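Oct 20, 2025
Pukulora notebook, upholstery and soft furnishings

Sofa day. The Trurkwood sofa has now been the official place for putting things down since April, and the shelf over it is going the same way. There is a wooden bowl up there, a striped kitchen towel, a paper cup and a baking tray or something close to it. None of this is upholstery.

Rules for today, mostly for my own benefit: throws folded flat at the far end, pillows on top, patterned cushion propped at the back where it can look expensive. The dark blanket gets folded last. I have folded it 2 times this week already and it holds a crease about as well as soup. 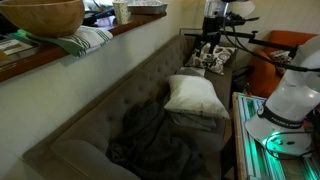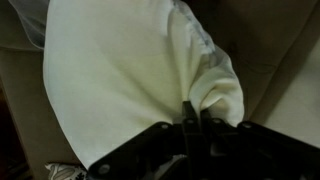 Sofa with the charcoal blanket still in a heap; second one is the off-white cloth, pinched at the fold, patterned cushion beside it.

Notes on cloth: pick up the off-white piece by a corner, never by the middle, or it bunches and you start over. The tufting on the backrest collects lint in every button. Soft brush, no vacuum nozzle – see the Drarkora chair, may it rest.

Pinheiro quoted 300 for a fitted cover. I said we would think about it, and I have thought about it: no. Could go to 200 if they leave off the piping.

Still to do: shelf, lint, blanket. Cup to the trash if it stays another night.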